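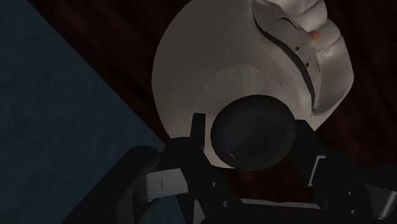 Why did the Tuvia cell stop closing on the sack? A bad finger offset loaded in March made the gripper fault before contact in 139 of 504 simulated runs. The dark cap has to sit between the two fingers, left pad on one side and white bracket on the other - check that view first.

Can I clear the fault and carry on?

No. Reload the offset file, then home the arm. 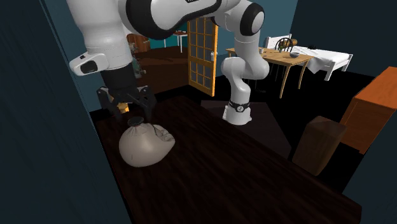

Ondieki
Simulation Support, Durnmont

Does the fault affect the arm?

No, only the gripper. Lift it clear of the sack before a restart.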